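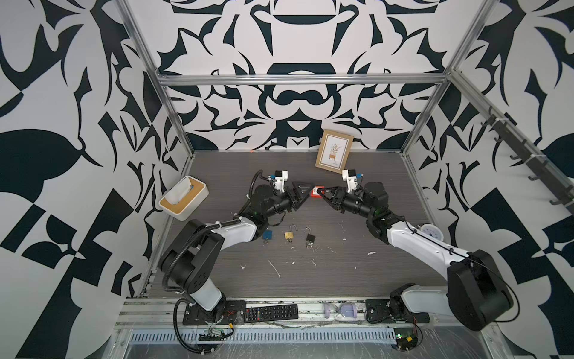

Szymon Tokarz would keep the keys off the same ring as the locks, and he wrote in to say so after the last gallery went up. His point was that a padlock hung on its own key ring gets locked onto it sooner or later, and then the ring has to be cut. We have done that once at Nismont, with a brass lock, so the advice stands and we are passing it on.

This gallery is part of the padlock pages for the Plomemance tool library, April 2022. The full catalog runs to 1,081 items, most of them hand tools. Padlocks are a small section, but they get borrowed often and come back in a mixed state. Common problems are missing keys, stiff shackles and tags that have fallen off.

Blue, brass and black are the three body colors in the small group. The brass one and the black one have their shackles open. We ask borrowers to return small locks open where they can, so that we can try the key before the lock goes back on the shelf.

Small locks are lent for lockers, toolboxes and bike boxes. They are not meant for gates or trailers. For those, ask at the desk for one of the Kemppainen locks, which are heavier and are signed out for 25 days at a time.

If a lock is stiff, use dry graphite in the keyway and work the key in and out. Please do not use cooking oil. We had 11 locks come back gummed up after one winter and two could not be saved.

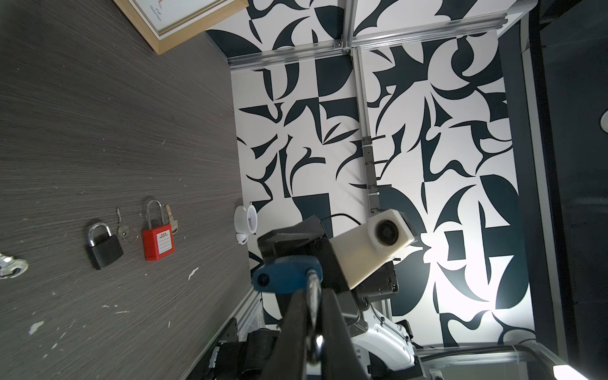 Safety lockout locks are kept under their own heading and have their own rules. A red one has a label panel on the front with lines for writing, and whoever fits it should fill that in before starting work on a machine or a breaker. Pencil rubs off. Use a marker and wipe the panel clean before you bring the lock back.

Plain locks, such as the black one with the silver shackle, go on doors and cabinets only. Do not use them in place of a lockout lock, even for a short job.

Keys are tested one at a time against each lock when a set comes in. A key that fits nothing goes into the Flelloten drawer, named after the cabinet it came from, and stays there for 9 weeks before it is scrapped. If you have lost a key to one of ours, check with us before you buy a replacement lock.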